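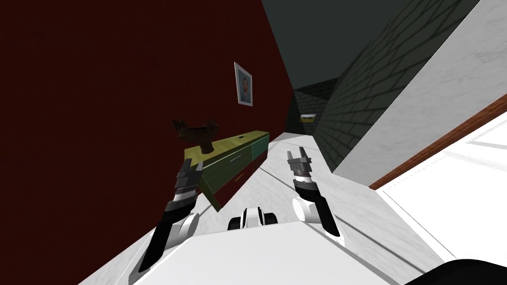 Le laboratoire de robotique de Sostville a achevé en septembre la première campagne d'évaluation de sa méthode de recalage entre vues pour la manipulation bimanuelle. Conduits sous la direction de Svitlana Marchuk, les travaux portent sur l'ouverture de meubles en simulation. Les intérieurs retenus, tels que ce couloir au sol de marbre où un meuble bas vert olive est adossé à un mur bordeaux, imposent au robot une vue fortement inclinée. La méthode estime d'abord cette inclinaison, puis exprime la consigne de chaque bras dans un repère lié au meuble.

L'évaluation a porté sur 28 intérieurs virtuels. Le recalage a réduit de 7 points le taux d'échec à l'approche - l'écart le plus net concernant les poignées fines. La vue rapprochée de la pince demeure la plus délicate à exploiter : une large surface verte peu texturée y offre peu de repères, hormis une étroite bande bleu ardoise.

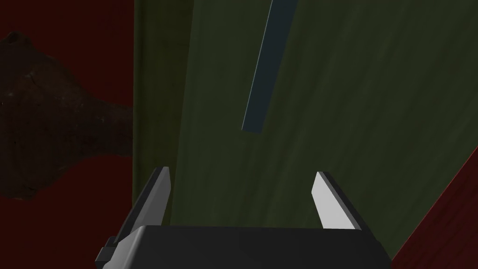 Suite des travaux

Stanisława Mazurek coordonnera la deuxième phase, menée avec l'équipe Dimitriou, à Fevport. Elle traitera des consignes simultanées aux deux bras. Le rapport technique est disponible sur demande auprès du secrétariat scientifique.

Rubrique : Recherche > Robotique et simulation

Ce site utilise des cookies afin de mesurer son audience. En poursuivant votre navigation, vous en acceptez l'usage.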